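Ticket: gripper comparison in sim, head view blocks near half of counter
Project: Giter
Component: arm / end effector / head camera
Site: Nurkutville
Opened: 22 December 2019
Priority: normal
Status: open, workaround in place

Summary

We are comparing two end effectors on the simulated two-arm robot: the Gireo slender gripper and the Sangkhawat wide-jaw gripper. Both run on the same arm model with the same joint controller. The Gireo closes correctly when driven from the joint panel, but the scripted grasp aborts before contact in a large share of runs. The Sangkhawat does not show the fault with the same script.

Steps to reproduce

Load the counter layout with default lighting.
Attach the Gireo gripper to the arm under test. Leave the other arm parked.
Send the arm to the ready pose and wait for the controller to report settled.
Run the scripted grasp against the object behind the torso housing.
Watch the grasp state in the log. It goes from APPROACH to ABORT with the message "target lost".

Expected: the arm reaches the pre-grasp pose, the fingers open, the arm moves down and the fingers close.
Observed: the arm leaves the ready pose, the target estimate drops out, and the arm returns to ready with the fingers still closed.

First pass

18 runs with the Gireo, 10 aborts. Same number of runs with the Sangkhawat, no aborts. Random seed was fixed for both sets, so object placement should match run for run. Checked this by dumping the object pose at load, and the poses are identical.

Swapped the gripper description files to rule out a bad joint limit. Limits are as supplied. Fingertip offset was wrong in the Gireo file (measured from the collar instead of the mounting face). Corrected it and ran again. Pre-grasp height improved, abort count did not change.

Controller

Raised the control rate to 1,000 Hz on the arm under test. Tracking error went down during the first part of the reach, but the aborts came at the same point in the script. Put the rate back to default. The controller is not the cause, and I would like to stop spending time on gains.

One side finding: with the Gireo attached, the wrist overshoots slightly on the way into ready. The Sangkhawat is heavier in the model and the gains were tuned with it attached. It needs its own ticket.

Camera

Stepped through an aborted run with the head view open. The ready pose for the Gireo was copied from the Sangkhawat profile and then rotated to clear the longer wrist. That rotation leaves the fingertips pointing up and away toward the back wall. The torso housing already covers the near part of the counter, and the target sits directly behind it, so only the upper rim is left for the detector to work with.
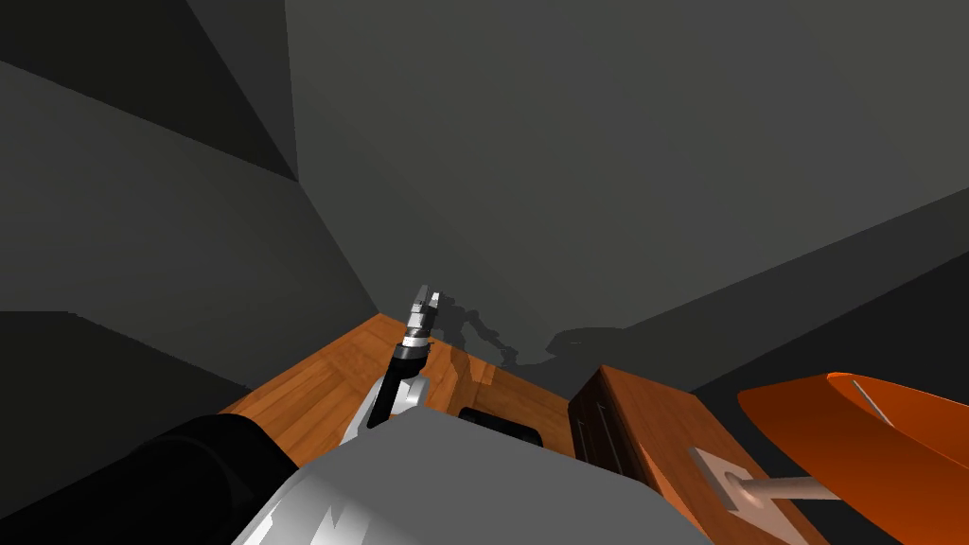

Fig. 1. Head view, simulated arm over the counter. Target is the low black object partly hidden behind the gray housing.

The arm also throws a shadow on the back wall, just above the counter. I masked the wall and repeated the aborted seeds to see if the detector was picking up the shadow. No change, so the mask is out again.

Moving the head camera forward in the model recovered the target in every aborted seed. The real mount has no room for that, so it only counts as a test. Tilting the head down made things worse - the housing filled more of the view.

Workaround

Moved the object spawn region back toward the wall so that it is clear of the housing. With that change the Gireo completed the script on all seeds. This is set in the local config only and should not be merged, because the earlier Sangkhawat runs used the old region and the two sets would no longer compare.

Open items

1. Write a separate ready pose for the Gireo instead of the rotated copy.
2. Log detector confidence at each script step. At present we only get the final "target lost" line.
3. Explain why the Sangkhawat passes with the same housing in view. Best guess is that its profile reaches APPROACH sooner and the last good estimate has not timed out yet. The timeout is 3 seconds in both profiles - not tested with a longer one.

Leave the ticket open until item 1 is done and both grippers have been run again on the original spawn region.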